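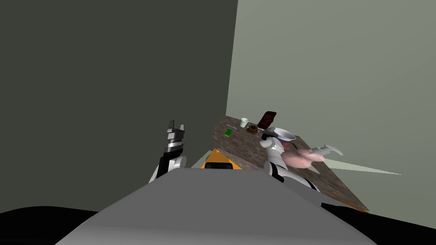
Gurngate Kitchen Task Suite

Simulated two-arm manipulation tasks for training and testing robot policies
Version 4 – updated September 16, 2025

Overview

Gurngate is a set of simulated kitchen tasks for a two-arm robot with parallel grippers. It is meant for groups who want to compare learned policies on the same tasks, with the same starting layouts and the same scoring. The suite ships with 10 tasks, a demonstration set for each one, and the evaluation code used to produce the results on this page.

Every task takes place at a counter. Objects include bowls, cups, utensils and food items, and their positions change with each episode. The head view is tilted in some episodes, so a policy can't count on the counter edge being level or the objects being in the same part of the view. The robot's own body and arms often block part of the work area, and the policy has to deal with that too.

What is included

Task files for all 10 tasks
60 demonstrations per task, recorded by teleoperation in the simulator
Joint positions, gripper state and head view for every time step
Scoring scripts and fixed starting layouts for evaluation
Trained weights for the Flosa baseline

Object meshes are supplied with simple collision shapes. Rounded objects use several convex parts, so contacts in the gripper are more stable than in version 3 but the simulator runs a little slower.

The Flosa method

Most two-arm policies predict the motion of both arms together at every step. In many kitchen tasks only one arm has work to do at a given moment, and the other one drifts. That drift adds noise to the training data and sometimes knocks objects over.

Flosa adds a small head to the policy that marks each arm as active or holding. A holding arm keeps its last commanded pose until the label changes. The labels are taken from the demonstrations by a speed threshold with a short smoothing window, so no hand labeling is needed. The rest of the network is unchanged.

Results

We tested Flosa against the same policy without the extra head. Both were trained on the full demonstration set and run on the same starting layouts. Flosa did better on 6 tasks. On the other 4 there was no clear difference, and these are the tasks where both arms move for most of the episode.

The gain was largest in bowl tasks, where the plain policy often lost its grip while the second arm was drifting. Flosa still fails when an object starts behind the forearm in the head view. Adding a wrist view may help – we have not tested this.

All results are from simulation. We make no claim about transfer to a physical robot.

Requirements

Linux workstation with a supported GPU
Msimang simulator, current release
Kesham data loader (included in the download)

Version 3 demonstrations will load but can't be scored with the version 4 scripts. Convert them first with the tool in the Kesham folder.

License and access

Free for research and teaching. Commercial users need a separate license, which can be requested through the access form. The wrist view add-on is planned for October and will be a separate download.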